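4.2 Collecting the demonstrations

All 235 demonstrations in the Stundunari set were given by people, one at a time, either by hand (the operator takes hold of the arm and walks it through the task) or by remote control from a desk in the next room. We had planned on an even split. The operators had other ideas, and by the second week most of them had drifted to remote control, chiefly so they could sit down. The final count was 217 by remote control and 18 by hand. We report results on the two groups separately in Section 5 and ask the reader not to lean too hard on the smaller one.

The task is dull on purpose. The arm starts in a parked pose beside a metal tray, moves over it, closes on a test piece, lifts it clear, carries it to the far end of the tray and lets go. A demonstration counts as complete when the piece has been released and the arm is back in its parked pose. Operators were told to work at whatever speed they found comfortable. Comfort varied. The fastest operator treated each run as a personal grudge, and the slowest, who was also the most accurate, could be relied on to finish before lunch.

The arm wore its protective sleeve in every session. Bedden, who ran the workshop side of the project, insisted on this from the start, and we are glad to say he was right and less glad about how often he mentioned it. The sleeve does change how the arm feels in the hand. Operators teaching by hand reported that it slid under their grip during turns of the wrist, and several of the hand-taught paths show a small wobble at that point. We left the wobble in. Smoothing it out made for handsomer plots and a policy that missed the piece more often.

Remote control had its own troubles. The operator saw the workspace only through the wrist camera, with no second view, and judging height over a polished tray by eye is harder than it sounds. The usual mistake was to come down on the reflection of the gripper instead of waiting for the gripper itself to arrive. Song, our most patient operator, got around this by lowering in short steps and pausing between them. The learned policy copied the pauses faithfully, including the ones where she was drinking her tea. We trimmed any pause longer than 2 seconds and left the rest alone.

Light was the other variable we did not so much control as put up with. The bench at the Bundby lab stands beside a window, and we made no attempt to cover it. On clear days the sun lands on the tray in broad white patches, and the metal throws back a dim copy of the sleeve (Figure 3). An early version of the model, trained in January on overcast days only, took the first sunny morning very badly: it reached for a bright spot on the tray, closed on nothing, and carried the nothing carefully to the far end. By the rule above this would have been a complete run, had there been a piece. We have since added a check on the jaw gap at release.

After that morning we asked operators to spread their sessions across the day and to note the weather in plain words. The notes are released with the data, spelling and opinions intact. We also clipped 4,000 stills from the wrist camera and had each one labelled by hand as glare or no glare on the tray. The labelling was done by Chunhua Zeng over more evenings than we had promised her. She marked a still as glare when she could not make out the ridges in the tray under the bright patch, a rule we had not thought of and have kept.

We did not throw out failed demonstrations. A run in which the operator fumbled the piece and tried again was stored whole, with the time of the fumble marked. Two reviewers of an earlier draft asked whether this teaches the robot to fumble. To some extent it does. It also teaches it what to do next, and in our trials the model trained without the fumbled runs tended to stop dead over a dropped piece, with the air of someone waiting for the manager.

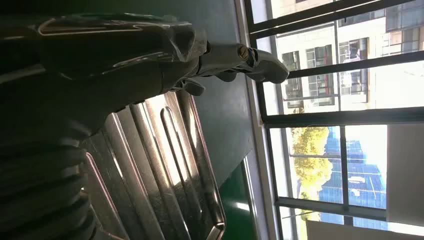

Figure 3. Wrist camera view of the sleeved arm and gripper at the window bench, with direct sun on the tray.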